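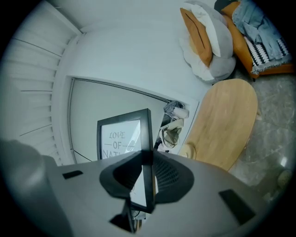 The Prints We Stop Seeing

Walk into a rental in Zalbridge and there is a good chance you will find words on the wall, or standing on a shelf in a black frame. Kitchens get the ones about coffee. Living rooms get family, love, the sea.

Word prints have been cheap for a long time. At the Fanberg market, which sets up at 7 in the morning through August, a plain one without a frame costs $19. A large one, framed and behind glass, runs to $50. Sellers say the framed ones go first, mostly to people who have just moved and want something up before the boxes are gone.

What happens next is less studied. A print goes up in the first week and stays where the nail went in. The couch gets replaced, the walls are painted, and the print goes back on the same nail. Ask the owners what it says and many have to turn and look.

Ritberg, a small framing shop two streets from the market, has started a swap shelf. Customers bring in a print they are tired of, frame and all, and take another home. The shelf holds 200 pieces when full. Botanical drawings leave quickly. Anything with a year on it tends to sit.

The shop's advice for people who don't want to swap is to move things. Take a print out of the hall and stand it on a dresser. Put the one from the bedroom by the front door, low enough to read while tying shoes. Leave it a month. If it still goes unread, the swap shelf is open until 6, and there is no charge for frames under 19 inches.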